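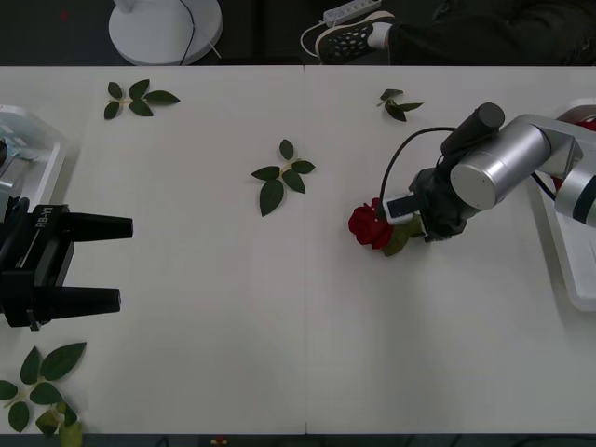
搜索日志 输入关键词
阅读时间 8 分钟

2021-12-05 星期日 阴

上午把 Preltard 的录制节点重新编译了一遍，打开了时间戳的调试输出。起因是昨晚回放时，腕部相机的图像和夹爪开度曲线对不上：曲线已经开始下降，图像里手指还停在张开的位置。原以为是驱动缓冲区积帧，把队列长度改成一，重新录了几段，错位照旧。

下午才找到原因。录制节点给图像打的是回调触发时的时间，关节状态用的是控制器自己上报的时间，两个时钟没有同步过。开机越久，差得越多。回放脚本按最近邻对齐，差值小的时候看不出来，所以前几周一直没人发现。改法是统一用主机单调时钟，在控制器那一侧做一次偏移估计，每段录制开始前重新估一次，写进文件头。旧数据没有文件头这一项，读取时默认偏移为零并打一条警告。

旧数据能不能救，要看夹爪闭合的瞬间能不能从图像里检出来。写了个小脚本，在腕部图像的左下和右下各取一块固定区域，对两根手指的轮廓做模板匹配，求水平位移，再和开度曲线做互相关。峰值清楚的就按峰值平移，峰值平的丢掉。手指颜色深，桌面白，这一步比预想的容易。麻烦在花瓣压住手指轮廓的时候，位移会突然跳，加了中值滤波后好一些。

跑完以后，116 段里大部分能修。剩下的没有一一看，先移到单独的目录，目录名写了 unsynced，免得过两个月又被训练脚本扫进去。四月那批数据就是这么混进来的，当时排查了一个多星期。

然后是感知。Brisasix 的实例分割在这个任务上一直不稳。假玫瑰的花头没什么问题，红色饱和，边界清楚，散开时每朵都能单独分出来。问题在茎。几根茎交叉以后，分割结果经常在交叉点断开，或者把两根不同的茎接成一根，抓取点就落到别的花上去了。今天试了三种处理：

一、只用花头和萼片定位，沿萼片的主方向外推茎的起始段，抓取点取在起始段上，不看后面的走向。优点是不依赖交叉点的判断，缺点是夹得离花头太近，花瓣会碰到手指，放下时姿态偏。

二、在茎的掩膜上抽骨架，交叉点处按切线方向配对，选转角最小的接法。茎比较直的时候够用。带侧枝的那种会出错，侧枝和主茎的夹角小，配对时偶尔会把侧枝当成主茎的延伸。

三、先不抓，用另一只手把最上面那根拨开，再重新检测。慢，但是检测结果干净。

目前的决定是第二种为主，配对代价的差值低于阈值时退到第三种。阈值暂时手调，写在配置文件里，注释写了“未标定”。第一种留着当最后的退路。 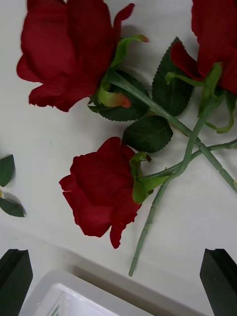 判断哪根茎在上面，比判断哪根茎是谁的更难。深度图在茎上基本没有用，茎太细，边缘全是飞点，滤掉飞点后茎也跟着没了。试过用阴影，茎在白桌面上有浅浅的影子，离桌面越高，影子和茎分得越开。理论上说得通，实现起来要先知道光的方向，而房间里的灯不止一盏。放弃。

最后用的办法很土：在交叉点附近取一小块，分别沿两根茎的方向做一维灰度剖面，看哪一根的边缘是连续的。连续的那根在上面。结果拿人工标的一小部分对了一下，错的多半出在叶子盖住交叉点的地方，这种情况本来就该报“未知”。代码里原来没有“未知”这个返回值，强行二选一，已改。调用方有四处要跟着改，改了三处，最后一处在 Toremside 的适配层里，留到明天。

叶子也要单独说。桌上脱落的小枝叶一直被 Brisasix 当成目标的一部分。类别表里只有 flower、stem、leaf，没有区分连在茎上的叶子和散落的叶子。规划器拿到 leaf 以后找最近的 stem 归属，于是一片孤立的叶子可能被挂到很远的一朵花上，花的包围盒被撑大，避障时绕一大圈，严重时直接报无解。今天加了一条规则：叶子掩膜与任何茎掩膜膨胀后都不相交，标为 loose，不参与归属，也不作为障碍物，只在收尾阶段作为独立目标。膨胀半径按像素给，换相机就要重调，记一笔。

边界上的叶子另算。有的小枝伸出桌沿，在固定相机里看是完整的一簇，投到桌面平面上以后有一部分没有支撑面。规划器按平面高度算下降深度，手指会往桌沿外面走。现在的处理是目标的抓取点必须落在桌面多边形内缩后的区域里，否则跳过。桌面是两块拼的，中间那道缝在边缘检测里经常被当成桌沿，多边形一度只剩半张桌子。改成从标定文件读角点，不再在线检测。早该这样。

规划这边，Toremside 的双臂模式今天只动了两个地方。

第一处是持物时的碰撞模型。原来夹住花以后，模型里附加的是一个沿夹爪轴线的圆柱，花头朝向不计。实际夹住的花经常是横的，花头偏在一侧，另一只手过来时模型认为有空间，其实花瓣已经在路径上。换成从最近一次检测得到的花头中心加一个球，再加一段茎的胶囊体。姿态在闭合后冻结，不跟踪。夹持过程中打滑就不准了，目前没有办法检测打滑，开度反馈的分辨率不够。

第二处是等待逻辑。右臂持物时，左臂原本保持张开停在边上，等交接信号。信号来自任务层，任务层等的又是感知刷新，感知在右臂遮挡目标时不刷新。三者互相等。超时设为 300 毫秒，超时后左臂重发一次请求，任务层把它当成新请求排进队列，旧的没有撤销，之后左臂会连续执行两次接近动作。第二次当然扑空。修法是请求带序号，同序号覆盖。超时本身没动，先确认序号这一层没有别的问题再说。

为了看清这个死锁，给任务层加了状态转移的日志，每次转移记前后状态、触发事件、序号。开始写在控制线程里，结果控制周期抖动明显变大，格式化字符串占了时间。挪到环形缓冲，容量 2000 条，由低优先级线程落盘。缓冲满时丢旧的。丢弃计数也写进日志，不然看到缺口会以为状态机跳了。

顺手把 RB-Y1 的关节限位文件和代码里写死的那份对了一遍，有一个腕关节的上限不一致，代码里的更宽。来历不明，提交记录里只写了 fix limits。改回跟文件一致，并加了启动检查，两边不同直接拒绝启动。改完以后有两条原来能规划出来的轨迹现在无解，都是从托盘上方转腕的动作。说明之前确实在用那段多出来的范围。托盘旁的放置姿态需要重新选，暂定把放置点沿桌面方向往里挪。

晚上往 Rweyemamu 集群提交了一次训练，用修过时间戳的数据，其余参数与上次完全一致，这样差别只能来自对齐。排队中。同时提交了一份不修时间戳但丢掉同样那些段的对照，否则分不清是对齐的作用还是筛掉坏数据的作用。上次就是少了这个对照，报告里那一段写得含糊。

另外，训练配置里图像预处理的裁剪区域还是旧的，腕部图像底边被裁掉一截，两根手指的指尖还在，手指根部和托盘边沿没有了。对策略有没有影响不清楚。今天不动，一次只改一样。

几件没做完的：

Toremside 适配层里“未知”的分支，目前会落到默认分支，默认分支是抓取。先手动改成跳过了，没提交。
交叉点配对的阈值标定。需要标注，标注工具里骨架不能拖动端点，得先改工具。
loose 叶子的抓取高度。叶子平贴桌面和折起来的差别很大，固定高度两头不讨好。想法是先试低位下降，看电机电流到阈值停。电流阈值和桌面接触时的噪声要先测。
录制文件头的版本号。加了偏移字段却没有升版本，老的读取器会静默忽略。
Preltard 的文档还停在上一版，录制节点的参数名有一半是错的。

重启控制器后偏移估计又跑了几遍，数值稳定，放心了一点。第一遍总是偏大，怀疑是网络栈刚起来时往返延迟不对称，现在的做法是丢弃第一遍，取后面几遍的中位数。没有深究。

离开前看了一眼队列，两个任务都还没开始。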